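Atgate says Flerden substation will end the blackouts, but the dates keep moving

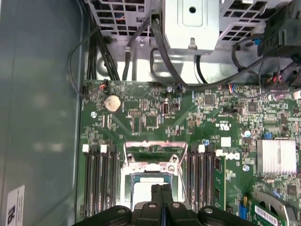

Regional power supplier Atgate said on Monday it will build a new substation at Flerden, promising steady electricity for a district that has been told much the same thing before.

Chief executive Hermine Brunner announced the plan at a meeting with the district council, Apr 6, 2026. She said the project would cost 256 million and would be finished in 27 months, with the firm Aksoy handling construction.

Brunner did not say where the money would come from. Asked twice, she said talks with lenders were "well advanced." Atgate used the same words in February about a line upgrade at Sesivcombe, and work there has yet to start.

The company's own outage log lists 239 power cuts in the district last year. Atgate blames old equipment at the existing substation. Council member Lertchai Panyasiri said that explains only part of it.

"A new substation won't help if the lines going out of it are the same lines," he said. "I have read the plan. There are 3 pages on the building and one paragraph on the lines."

Atgate said line repairs would be covered in a later phase – no budget or start date was given for that one.

Rosimeire Barbosa, who runs a bakery in Flerden, said she would keep paying for generator fuel until the lights stayed on. "They came with drawings last time too," she said.

Aksoy did not answer questions about whether a contract has been signed. The council is expected to vote on the land permit at its next session.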